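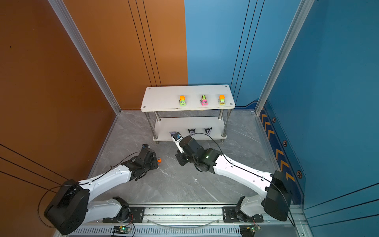

Cell 2, two-tier shelf. Right arm going in for the left figurine.

02/02/2024

Spent the morning on the planner, which has opinions about the lower shelf. The top board with the trucks is easy. Anything on the lower one means getting the wrist in low without touching the board above, and our collision model had the top board padded by 20 mm all around because I padded everything by 20 mm in the fall and forgot. With that margin the planner decided most of the lower shelf did not exist. Cut the padding to 8 on the shelf only. Left it alone on the walls. I have met the walls.

Reran the seeds from Banafsheh's set, 379 start poses, left figurine as target. Before: 89 solved inside the time limit. After: a lot more, but I had the logger pointed at the old folder and wrote over half of it, so no number until I rerun. Yes, Jörg, I know there is a flag for that.

Perception: the black-and-white heads are still a pain. The segmenter likes the trucks (bright, rude colors) and merges the left head with the gripper fingers as soon as they get close, so the pose jumps right when we need it most. Kusum's fix is to freeze the target pose once the fingertips are inside 4 cm and go the rest of the way on joint encoders. Crude. I like it. It's on branch zastard-freeze, not merged, Nele wants a test first and she is right, annoyingly.

The left arm parks over the floor while the right one works. The planner treats it as a static obstacle, fine, except the parked pose is read once at startup. If anyone jogs the left arm by hand, restart the planner node. I lost 40 minutes to this and would like somebody else's 40 minutes to be spared.

To do:
- rerun the 379, new folder
- padding per object in the config, out of the source
- subscribe to the left arm's joint states like adults
- ask Henrike if the 3,277 ms timeout in the grasp server is deliberate. It looks like somebody's elbow hit the keyboard.
- middle and right heads after that, same margins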